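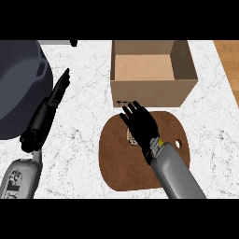
Clatness Portable Cinema Projector, Model 287

The Clatness Model 287 is a digital projector for film societies, small repertory houses, libraries, and college screening rooms. It is intended for organizations that show feature films to a paying or invited audience but do not have a permanent projection booth. The unit may be placed on a rolling stand at the back of the hall or mounted from a ceiling plate, which is sold separately.

The Model 287 is supplied by Stukby Screening Equipment, which also provides installation, lamp-free light engine service, and operator training.

Picture

The projector accepts films in all common screen shapes, from the nearly square picture of early sound films to the widest anamorphic formats. Ten lens positions can be stored and recalled from the remote control. A program that pairs a silent short with a widescreen feature can therefore be run without stopping to refocus.

Color is set at the factory and checked again on site. The operator may choose between two reference settings, Theater and Archive. The Archive setting lowers the brightness and turns off all motion smoothing and edge sharpening. Stukby recommends it for black-and-white films and for restorations made from original camera negatives.

Films shot at silent speeds can be shown at any whole frame rate from 16 to 24 frames per second. The frame rate is selected before playback and cannot be changed while a film is running.

Sound

The Model 287 has no built-in speakers. Balanced outputs are provided for left, center, right, and surround channels, together with a separate output for a hearing assistance system. An adjustable delay allows the sound to be matched to the picture in long halls.

A microphone input on the rear panel is meant for introductions and question sessions. It remains live when the picture is muted.

Subtitles

Subtitle files may be loaded from a memory stick or over the network. Size, height, and brightness can be changed, and the text can be moved into the black area below a widescreen picture. Two subtitle tracks can be shown together, a feature requested by several festivals that present films in one language to audiences reading two others.

Noise

The fan housing was redesigned in the present version by Noboru Furukawa of the Clatness engineering department. In normal operation the projector can be used in the same room as the audience. The high brightness mode is louder, and Stukby advises placing the unit behind the last row when that mode is needed.

What is supplied

Projector with standard zoom lens
Remote control with batteries
Power cord with locking connector
Dust cover
Lens cloth
Printed operator's manual
Printed booth log, one season

The long-throw lens, ceiling plate, rolling stand, and hard travel case are ordered separately. The Gorkar travel case holds the projector with either lens attached. The older Kuruc case fits the body only - the lens must be removed and packed on its own.

Specifications

Weight with standard lens: 31 pounds
Stored lens positions: 10
Network ports: 2
Microphone inputs: 1
Warranty: 2 years, parts and labor

Price

The Model 287 is priced at $2,087 for registered nonprofit film societies, schools, and public libraries. Proof of status is required with the first order. Commercial theaters should contact the sales office for a quotation. Shipping is charged by weight and destination.

Projectors may also be rented for single screenings or for a full season. Rental units are the same model and include the travel case. A renter who decides to buy within the season may apply one month of rental charges to the purchase.

Before ordering

Customers are asked to send the length of the hall, the width of the screen, and the height of the ceiling at the projector position. Roxana Filip in the sales office will confirm which lens is suitable. Halls with a balcony or a raked floor may require a site visit.

Please note that the projector does not come with a license to show any film. Public performance rights must be obtained from the distributor or rights holder for each title. Stukby does not arrange bookings.

Training and service

One training session is included with each purchase. Sessions are led by Johannes Tshabalala and cover setup, lens memory, subtitle loading, sound delay, and shutdown. Up to six operators may attend. Additional sessions can be booked at the standard rate.

Service requests should include the serial number, found on the plate beside the power inlet, and the total running hours shown in the Status menu. Units sent for repair must be packed in a travel case or in the original carton. Orders for delivery before the fall season should be received by the end of June.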